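Home | Local | Business | Schools | Sports | Opinion | Contact

Filed under: Shopping & Prices

Fostora's smaller packs cost more by the ounce, and the shelf tags don't help

PRITCHARD. Shoppers at the Fostora supermarket on the east side of town have been finding new packs on the chilled and bakery shelves since September. The chain calls the range "Right Size" and says it will help households throw away less food. It may do that. It will also bring in more money for every ounce sold, a point missing from the posters by the door.

The range covers sliced meat, cheese, flatbread, cookies and a few ready meals. Most of the packs replace larger ones that used to sit in the same spot. The prices on the front of the shelf have dropped a little, and the store has put up green signs that say "Now Less." Less than what is a fair question, and the signs leave it open.

We compared 46 items on a Sunday morning, using the old weights printed in the chain's own summer flyer and the new weights printed on the packs. Of those, 37 now cost more by the ounce than they did before the change. The other nine were the same or a little cheaper, and six of the nine were plain bread products, where the store down the road keeps prices low.

In a written reply, Fostora said its customers "told us they wanted smaller portions at a price that works for them." We asked how many customers had said so, and how they were asked. The answer was that the chain "listens to feedback across many channels." We asked a second time and got the same sentence back, with a link to a page about recycling.

There is a case for smaller packs. People who live alone often end up with half a bag of something going stale, and a pack that gets finished beats a bargain that goes in the trash. Nothing in that case calls for a higher price by the ounce, though. Wrapping two small portions does cost more than wrapping one big one, and Fostora made that argument too. It would not say how much more. Without that number, shoppers are being asked to take it on trust that the increase pays for plastic and nothing else.

The trouble is made worse by the tags. Fostora prints a unit price under the main price, in small gray type. On the old tags it was given by the pound for nearly everything. On the new ones some items are priced by the pound, some by the ounce and some "per serving," and the size of a serving is left to the maker. Two packs of cheese on the same shelf last week could not be compared without doing long division in the aisle. The chain says the mixed tags are left over from a switch to new software supplied by Zirkora and will be cleaned up "in the coming months." The switch took place in spring. The smaller packs came after it, so there was time to fix the tags first.

Zirkora, for its part, said that stores choose which unit to show and that its system can print any of them. It would not comment on Fostora's settings. Those two answers do not sit well together, and neither company wanted to say more when this was pointed out.

Then there is the claim about waste. The posters promise that Right Size packs will "cut food waste at home." Asked for the research, Fostora sent a two-page summary from a trial at its store in Pulavero. The summary says that shoppers in the trial "felt they wasted less." It gives no weights, no description of how people were chosen, and no word on how much extra packaging ended up in their bins. Feeling that less was wasted is pleasant enough, but it can't be weighed. A family that used to buy one large pack and now buys two small ones has gained a second tray, a second film lid and a second label, and may well be eating the same amount of ham.

The Pulavero store is also where the chain last tested a big change, the loyalty card that was going to "lower prices for everyone." Members there did get lower prices. The regular prices went up in the same month, which left members paying close to what they had paid before and everyone else paying more. Fostora disputes that reading and says costs were rising anyway. Perhaps they were. Costs have a way of rising in the same week as a new poster.

Town rules in Pritchard require a unit price on packaged food but do not say which unit has to be used. The town's consumer desk said it had received complaints about the tags and was "looking into the wording." It gave no date. The same desk was looking into the wording two years ago, when the complaint was about paper towels.

For now, the best defense is the weight on the pack itself, which has to be there and has to be right. It is usually near the bottom edge or on the back. Divide the price by that number and the green sign stops mattering. A phone will do it in a few seconds, and older flyers are worth keeping for comparison. The larger packs have not all gone, either. Several were still on the lowest shelf on Sunday, below the new ones and without any sign, at the old price.

Fostora plans to add frozen food and breakfast cereal to the range before the winter holidays. It has not said whether the larger boxes of cereal will stay. Asked directly, the chain said it "remains committed to choice," and that shoppers would "see exciting news in store." Anyone who depends on the big boxes might want to buy one before the exciting news gets there.

The consumer desk is taking complaints about unit price tags at the town hall counter and by mail. It asks for a receipt and, where possible, a note of the tag as it was printed, with the name of the item and the unit shown. 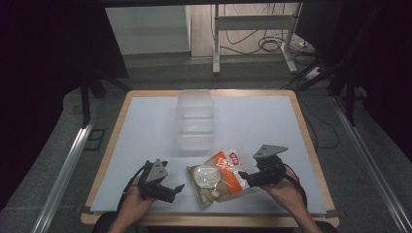
Complaints sent without a receipt will still be logged, the desk said, but they will not be passed on to the store.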